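Drellier Two-Arm Practice Kit for Robotics Clubs

Sold by Clumine Classroom Robotics
Item no. 361
Age: middle school and up, with an adult coach
Updated Feb 27, 2023

Overview

If your club has already done line followers and sumo bots and the kids are asking what comes next, we'd love to show you this one. The Drellier kit is a two-arm practice setup that starts on the computer and can move to a real bench later. Students drive both arms, record what they did, and then try to get the arms to do it again on their own (that last part is where the room gets loud!).

Lev Panasiuk wrote the first set of lessons for his own after-school club and has been running them every week this school year. Most of what's on this page came out of his notebook, including the parts that went wrong.

What's in the box

Two hand controllers with USB cables, 6 feet each
One license card for the Rocha simulator, good for 30 student accounts
Coach's binder, 188 pages, hole-punched so you can pull out single lessons
A pack of task cards, numbered, with a blank side for your own ideas
Sticker sheet for labeling LEFT and RIGHT (use it, even with the older kids)

The arms themselves are a separate item. You don't need them for the first half of the lessons, and plenty of clubs do the whole course in the simulator.

How a club meeting goes

Students work in pairs. One drives, the other calls out what to do next and writes down the time. Then they swap. A run in the simulator is short, so in a 55 minute meeting everybody gets several turns, and the pair that finishes early can start on the next card.

The early cards use one arm. Touch the block, push the block, pick up the block. Two arms come in at Card 9, and we think it's the best lesson in the binder. Students have to get a can and a cup to work together: one arm deals with the can, the other looks after the cup. It sounds easy. The cup slides, the can tips, somebody swings the right arm into the left one, and after a few tries the pair starts talking to each other in a completely different way. "You hold, I'll move" is something Lev says he hears from kids who barely spoke in September.

Cards come with an easy, a medium and a hard start. On easy, the can is already in the cup and the job is to lift it out. Hard puts both of them on their sides.

The rooms

The simulator loads each task in a furnished house. We like that a lot, because a plain gray test floor gets boring fast and students start to believe the arms only work there. Change the room, run the same saved moves, and see what holds up. Lesson 14 is built on that one question and it's a great one for science fair projects.

Computer needs

Any laptop from the last few years with 8 GB of memory should be fine. Chromebooks will not run it. If your school blocks installs, ask your tech office for help before the first meeting and not during it (we learned this one ourselves).

Liravness Challenge

Clubs using the kit can enter the Liravness Challenge, our spring online meet. Teams send in one recorded run per card plus a page about what they tried. Judges read the page first. A messy run with a clear write-up can beat a clean run with two lines of text, so tell your team to keep notes as they go.

Common questions from coaches

I don't code. Can I run this? Yes. Cards 1 to 12 need no code at all, and the binder has the answers.

Can left-handed students swap the controllers? They can, in Settings, under Hands.

Do saved runs carry over to next year? They do, as long as you keep the same license card. Export a copy anyway.

Replacement controllers and extra task cards are listed under Parts. The Card 9 practice file comes with the license, so pairs can go straight to it once they've finished Card 8.
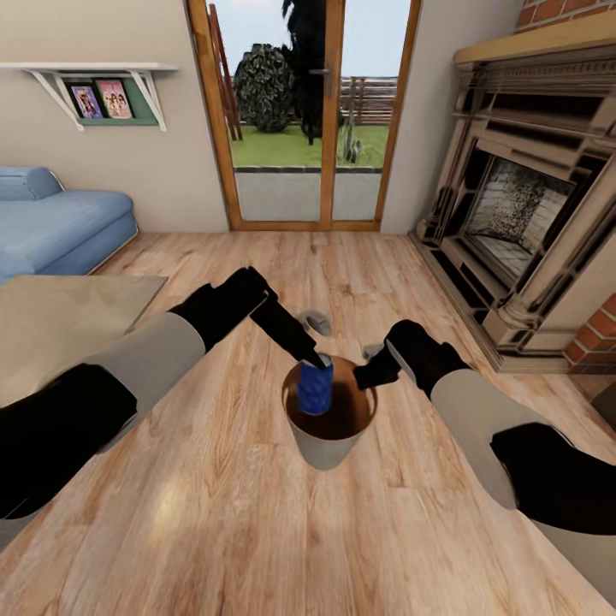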